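Vollcombe Board Game Nights - your questions about Vudorel

I get asked the same stuff about this game every single week, so I've put it all in one spot. Last updated Wednesday, December 19, 2018.

What is Vudorel?
It's a board game with an app attached. You lay out tiles, put your little light-up pawn on the start square, and the pawn blinks different colors depending on what it's sitting on. The app keeps score (thank goodness, I'm hopeless at it).

Do I need a tablet?
Nope! A phone works fine. I play on my old one with the cracked corner. Just turn Bluetooth on before you open the app, or you'll be staring at the pairing screen forever.

How many tiles are in the box?
54, and yes, you want all of them for the long game. For a first try I'd leave the bridge tiles in the box.
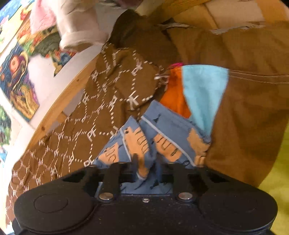 If you do lose a tile, you can print a spare from the Baloyi website. Use thick paper - the thin stuff curls and the pawn can't read it.

Is the Drula expansion worth it?
I love it, but play the base game a few times first. Drula adds fog, and fog is mean! My kids still argue about the rule for getting out of it.

What's the highest score you can get?
The app stops counting at 2000. My best is 200 short of that and I'm still mad about it.

How long does the pawn battery last?
Mine gets through two long evenings. Charge it the night before and bring the cable anyway.

Can I try it before I buy it?
Sure, come on over in January. I bring my own copy, and beginners get first pick of pawn color.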